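Rundstead community kitchen to open two evenings a week

The community kitchen in Rundstead will stay open on two evenings a week starting in October, after a year in which most of its lunch sessions filled up.

The kitchen, in the former school building on Prellthorpe Road, serves a low-cost hot meal and runs basic cooking classes. Until now it has closed at 3 p.m. The new sessions will run from 5 p.m. to 8 p.m. 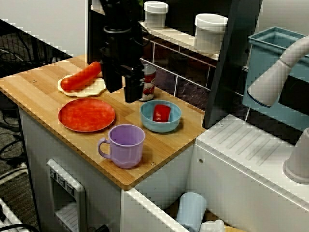
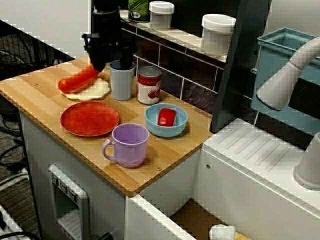 Toy food on a play kitchen counter, with a red plate and a can.

The change is aimed at people who work during the day and at families who cannot get to the building before school lets out. In a survey handed out at lunch over the spring, most of those who replied said an evening meal would be of more use to them than a second lunch sitting. Several asked for something their children could do while they waited to eat.

Each evening session will have room for 100 diners in two sittings, one at 5:15 and one at 6:30. The menu will be short — a soup, one main dish and fruit — and will change every week. Adults will pay what they can. Children under 11 eat free with an adult.

Cooking classes will be held alongside the second sitting. Each class has 16 places and lasts four weeks. The first course covers soups, flatbreads and one-pan meals, using food that can be bought in town and cooked on two burners. A course on packed lunches is planned for after the winter break. People who finish a course can borrow pots, knives and baking sheets from a small lending shelf, which opened last year and has already been restocked once.

The kitchen gets much of its fresh produce from farms along the Riven, mainly potatoes, onions, carrots and squash. Canned goods come from collection bins at the library and at Trujillo Market, which also passes on bread left at the end of the day. The kitchen says it has enough canned beans and vegetables to last into the new year but is short of rice, cooking oil and oatmeal.

Opening later has meant some work on the building. The back entrance now has a ramp and a new light, and the parking lot behind it has been regraded after flooding last winter. A second dishwasher was put in during the summer. The old one had been running without a break from noon until closing, and staff were washing trays by hand to keep up.

Parking is free after 5 p.m. The number 20 bus stops across the street, but its last trip toward Prellthorpe leaves at 7:40, before the second sitting ends. The kitchen has asked the bus company to add a later trip. No decision has been made.

Lunch hours will not change. The weekly grocery pickup also stays where it is, at the side door from 10 a.m. to noon, and shoppers are asked to bring their own bags.

Places at the evening meals do not need to be booked, though groups of six or more should call ahead. Classes must be booked at the front desk or by phone. Sign-up for the first course opens in September, and anyone who was on the waiting list for the daytime classes will be offered a place first.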